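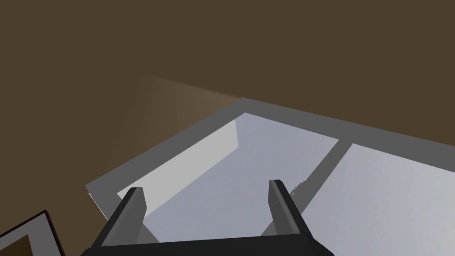
Nullow, bedroom set, replay check. Question for today: does the policy need the wrist view, or does it only like having it around?

Trained on 300 sim episodes out of the 372 in the batch, rest held back for eval. Same seed, same Plamulus scene, head view only vs. head plus wrist. Wrist view masked with gray, not dropped, so the network shape stays put.

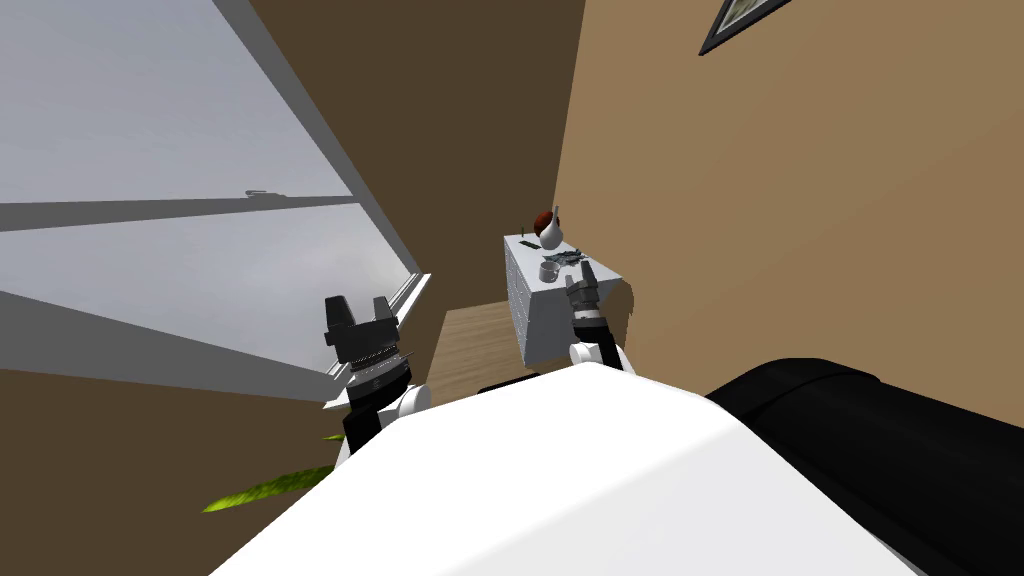
Head-only run gets the right arm over to the dresser without fuss. After that it hesitates above the gray crumpled thing next to the cup, like someone choosing a pastry. My guess is the depth estimate, but my guess last month was also the depth estimate. 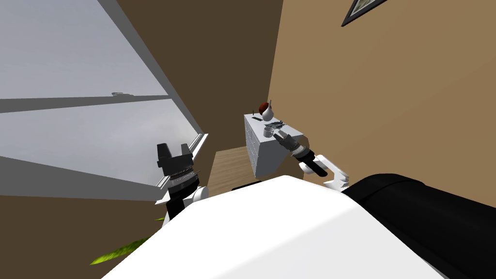
Added a 230 ms hold before the close command. Pastry behavior mostly gone in head plus wrist, still there in head-only. One seed, so I'm not telling anyone yet.

Left arm stays parked in both runs. It takes up half the action vector and contributes good posture – try freezing it next. 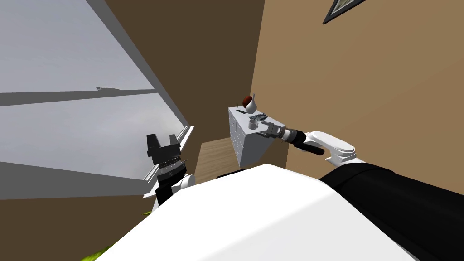

Ernarero, January

Reran with the Lightfoot checkpoint as baseline. Closer to head-only than I'd like. To do: two more seeds, log gripper height at close, and rename the folder called "final_final".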